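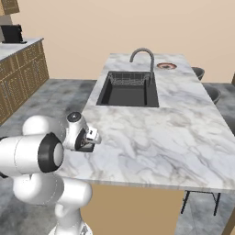 Four Rooms Above the River

In May the road into Grellitz is still half asleep. The ski buses have stopped, the hikers have not come yet, and the woman at the bakery has time to ask where you are from and to hear the whole answer. I arrived a little after four in the afternoon with one bag and a cold, and I was looking for the Kikia.

It is easy to walk past. The guesthouse stands between a bicycle repair shop and the old customs office, and its sign has the size of a dinner plate. Jarmila Hubáček opened it with her business partner, Lorenz Mayrhofer, after both had worked many years in the big hotels down the valley. They wanted a house where they could know every guest by name, so they stopped at four rooms.

Mine was on the second floor, at the back. It had a firm bed, a wool blanket in a grey colour, a reading lamp which really gives light for reading, and a window over the river. There is no television. The river is loud at night, and light sleepers should ask for the street side, where the only noise is a delivery van early in the morning.

"People tell us the river is too loud, and then they book the same room again," said Mayrhofer. He was carrying firewood and did not stop walking.

Breakfast is served until ten at one long table. I found this difficult on the first morning, because I am not a person who speaks before coffee. On the second I sat beside Angharad Jenkins, a retired geography teacher who was walking the valley in stages, and we stayed until the bread was finished. There were boiled eggs, a sharp white cheese, plum jam and a porridge with roasted hazelnuts that I have since tried to copy at home, without luck.

Dinner is not offered. For this you walk three minutes to Hinojosa, where Fabian Lehner cooks trout and dumplings and a very good soup of dried mushrooms. The place is small and fills early – ask Hubáček to telephone for you in the morning.

What can be improved? The stairs are steep and there is no lift, so travellers with heavy luggage or sore knees should think about it. The shower in my room needed patience before the warm water arrived. Wi-Fi reaches the breakfast room well and the bedrooms only sometimes.

On my last evening I took the path behind the customs office up to the chapel. It is not a hard walk, even with a cold. From the bench at the top you can see the whole town, the two bridges and the back wall of the Kikia with its green shutters. I had left my window open, and the curtain was hanging outside.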